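Pre-track checklist for a tuned hot hatch, with my comments

I run through this list the evening before every track outing. My car has a Danside piggyback box on it, so some items only matter if yours is tuned too.

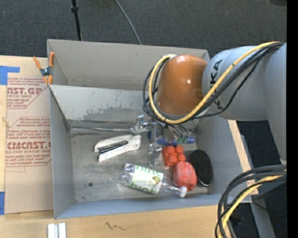 A reader wrote in after the last version that I'd put the tires too far down, and that on a boosted car the wheels and rubber should be checked before you even open the hood. Fair enough! I've moved them up.

1. Wheel nuts – OK
Torqued to 105 Nm, cold, with the car on the ground. Your car may want a different number, so look it up.

2. Tires – OK, with a grumble
Inside shoulder on the front left is wearing faster than I'd like. Still legal, still going, but I'm booking an alignment at Bemosley before October.

3. Brake pads and fluid – PAY ATTENTION
Fronts are fine. The fluid has done 17 sessions and the pedal got long on me last time out, so it's getting flushed this week (yes, I should've done it sooner).

4. Engine oil – OK
Up near the top mark. I check again at lunch, engine off and the car parked level.

5. Intercooler hoses and clamps – FIXED
Found one clamp I could turn by hand. Boost leaks feel exactly like a bad map, and I once spent a whole weekend blaming the software before I got under there with a flashlight.

6. Tuning box wiring – OK
Connectors clicked in, loom tied well away from the downpipe. Give each plug a little tug. The Siddiqui adapter loom is a bit short on my car and I don't love how tight it sits – watching that one.

7. Map setting – OK
Middle map for the track. The top one is fun on a cool morning, but the intake temps climb so fast that I end up slower by the third lap.

8. Fault codes – one stored, cleared
Plugged in the Irnomar reader and got an old boost pressure code, probably from that clamp. If it comes back I'm going back to stock and driving home.

9. Seat, belts, loose stuff – OK
Empty the door pockets. All of them! I found a socket under my seat last time.

10. Tow eye – NOT DONE
Still in the trunk under the floor. Screw it in at the gate.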